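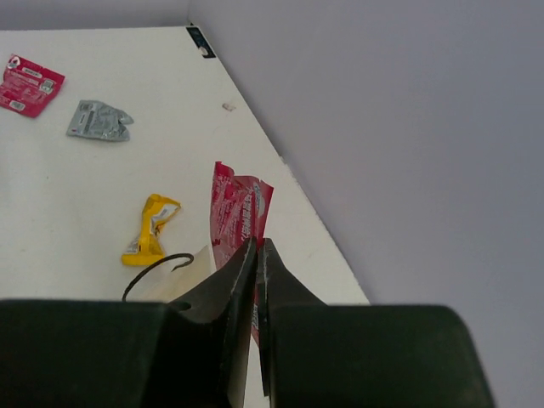 27/05/2026

Season over. We finished one place above the drop, on goal difference, with a goal difference that would embarrass a hockey team. I have decided to be happy about it.

For the record, since I always forget by August: Gradonville lost the last one 3-1 at home and stayed up anyway because Asska lost by more. So the whole ground was standing there with our backs half turned to the game, waiting on somebody else's bad news. When it came through, people hugged. Our keeper was picking the ball out of the net at the time and I think he thought we were hugging about that.

Attendance was given as 2,000. On the nose, apparently, which I'd like to see the working for. The east side was full and the end behind the scoreboard was me, Ibrahim and a family who left when the rain started. Ibrahim says they count season tickets whether or not the person has turned up. By that logic I have been present for several games I spent in bed.

Walked back with him the long way, past the bus depot. He had the squad list out on his phone and was going through who stays and who goes, which he has done every May since I've known him, with the same mood as a man cleaning out a refrigerator. Adeyemi stays. We agreed on Adeyemi before we'd left the parking lot. He is 34 and runs like his shoes are borrowed, but he is the only one of them who looks up before he passes. Then a long silence, and then Ibrahim said "the tall one," and I said "which tall one," and that took us to the bridge.

I worked out that since March I have learned the names of six new players and already have no use for four of them. The winger on loan was announced with a video, drums and everything. He played 283 minutes. I got fond of him in the first twenty and spent the rest trying to get over it. He's posted a thank-you to the fans with the name of the town spelled wrong, and I find I still wish him well.

Asabe called after dinner. She wanted to know if I was "celebrating," and I could hear her making the little marks in the air. I said we'd stayed up. She said, "Up where?" Fair enough. She grew up two streets from the ground and has been inside it once, for a craft fair. She did ask if I'd be renewing, and I said I hadn't decided, and she laughed for longer than I thought was called for.

The renewal email came in at 9:15 tonight, so they gave us a few hours to grieve. Price is up again. The new sponsor is Wenix. I've read their page twice and can't tell if they sell software or windows. Their name is going on the front of the shirt, the back of the shirt, and the stand formerly known as the east side. There's a survey too, asking what I would most like to see improved on match days, and the choices were parking, food, music and "digital experience." I looked for defending. I ended up writing it in the comments box, and then felt mean, and added that the pies had been good in the cold weather.

Things I would like remembered, because nobody will make a DVD of this one:

The 2-2 away at Asska, when we were two down with ten men and came back and I lost a glove.

The fog game. No idea what happened. I clapped when other people clapped.

Adeyemi's free kick that hit the ref and went in and was not allowed. I still think about that one in the shower.

The new coach's first interview, where he said he wanted us to play "on the front foot," and the following week, when we had no shots.

He's staying too, I think. There was a piece in the local paper saying the board is behind him, and I've been around long enough to be worried on his behalf. I quite like him. He stands out in the rain in that thin jacket and never zips it.

Bed late. Put the scarf in the wash and then took it out again before I'd started the machine. It can go through in July when it won't matter. Ten weeks of weekends now with nothing in them. I told Asabe I'd do the gutters, and she said she'd heard that last year, and the year we got promoted.

Renewed at 11:40. Same seat.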